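Support > Desk Organizers > Set-Up Guide > Section 3

Search this guide Enter keyword or part number

3. Setting up the desk cup

The Kulteck Trevor cup holds pens, markers and glue sticks on a work table. Read Section 2 before loading the cup for the first time.

3.1 Preparing the table

1. Clear the work area and wipe it down.
2. Lay the cover sheet over the tabletop. Smooth it toward the far side until no ridges remain where the cup will stand.
3. Set the cup upright on the sheet, at least 200 mm from the near edge.

NOTE: The cup has no weighted base. Do not stand it across a fold in the sheet.

3.2 Loading the cup

4. Lay out the items to be stored. Check that every cap is closed.
5. Steady the cup at the side with the left hand. Take up the glue stick with the right and hold it upright before moving it over the rim. 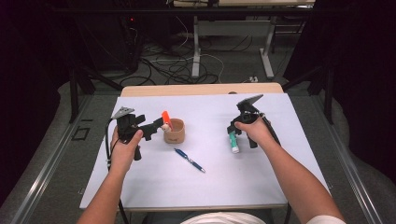 6. Lower the glue stick until its base touches the bottom of the cup. Release it.
7. Pick up the ballpoint pen and retract or cap the tip. Insert the pen with the clip end up.
8. Let long items lean against the rim. Do not force them upright.

CAUTION: Do not load more than 9 items. An overfilled cup can tip when a pen is pulled out at an angle.

3.3 Checking the load

9. Slide the cup 56 mm to either side. If it rocks, remove the tallest item and repeat the check.
10. Replace the cover sheet when it is torn or marked with glue. Replacement sheets are listed in Section 9 under Uvatdale.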